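Vedard Zorness 2: brazo con mano de tres dedos para mesas de doblado y preparación textil

Febrero. Texto: Rosalía Lorente

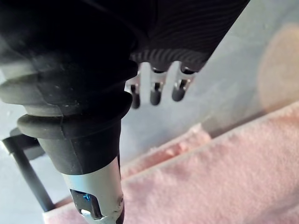
El brazo sobre la superficie gris de trabajo, con una toalla rosa. Los tres dedos tienen la punta negra redondeada.

El Zorness 2 es un brazo para puestos donde se manejan toallas, paños y otras piezas blandas. Está pensado para lavanderías de hotel, residencias y talleres que ya tienen una mesa de doblado y no quieren cambiarla por una línea completa. Se instala al lado de la mesa y trabaja con una persona en el mismo puesto.

Lo que hace el brazo

Coge la pieza del montón, la extiende y hace los dobleces programados. Los dedos cierran con poca fuerza y la presión se regula desde el panel, con un valor distinto para cada tipo de tejido. Con rizo grueso conviene empezar por el valor bajo y subir si la pieza se escapa. Las sábanas grandes no entran en este modelo - para ellas está la versión de dos brazos, que se presupuesta aparte.

Cada programa se guarda con un nombre. La persona del puesto puede cambiarlo, repetir un doblez o parar el brazo sin llamar a nadie de mantenimiento. El panel está en español, portugués y francés.

Lo que cambia en el puesto

El doblado repetido pasa al brazo. El operario sigue revisando manchas y costuras, separa lo que vuelve a lavado y prepara los paquetes por planta o por cliente. En Uibo, una lavandería con dos turnos, la encargada Clementina Leitão lleva el equipo desde la primera instalación. Su experiencia es que las primeras semanas se va más despacio que a mano, y así lo avisamos en todas las ofertas. También nos pidió que el botón de pausa estuviera a la altura de la cadera y lo hemos dejado así de serie.

Otro cambio que hay que prever es la rotación. Si antes la gente se turnaba entre doblado y carga de máquinas, al quitar horas de doblado puede acabar más tiempo en la carga, que es más pesada. Recomendamos revisar los turnos antes de instalar y hablarlo con la plantilla. La formación incluye a todas las personas que pasan por la mesa, no solo al responsable, y se hace en horario de trabajo.

Instalación

El montaje y la puesta en marcha ocupan 8 horas. Hace falta una mesa firme, una toma de corriente normal y espacio libre para el recorrido del brazo. Una superficie lisa y de color uniforme facilita que el sistema distinga el borde de la tela. Si la mesa tiene un estampado o juntas muy marcadas, servimos un tablero gris a medida.

Mantenimiento

La pelusa es lo que más trabajo da. Al final del turno se pasa un paño seco por los dedos y por las piezas metálicas, y un cepillo blando entre los anillos del fuelle de goma. No se debe usar aire comprimido, porque mete la pelusa en las articulaciones. Las puntas de los dedos se revisan cada 1.000 ciclos y se cambian a mano, con el brazo parado y sin corriente. El fuelle se vende como recambio suelto.

Una toalla húmeda no daña el equipo, pero pesa más y se dobla peor. Los programas de serie son para pieza seca.

Qué se entrega

Brazo con mano de tres dedos, soporte de mesa, panel con botón de pausa, un juego de puntas de repuesto, cepillo, manual en papel y formación en el puesto. La garantía es de 2 años en piezas y mano de obra. Las puntas son consumible y quedan fuera.

El software de programas es de Warkar y la licencia va incluida en el precio, sin cuota anual. Las actualizaciones se instalan desde el propio panel, a ser posible fuera de turno.

Pedidos y pruebas

Se puede pedir una prueba con piezas propias. Hay que enviar un lote variado, con toallas usadas además de nuevas - las usadas se comportan de otra manera y son las que va a encontrar el brazo a diario. Devolvemos el lote con los valores de presión recomendados para cada tejido y la lista de piezas que no hemos conseguido doblar bien.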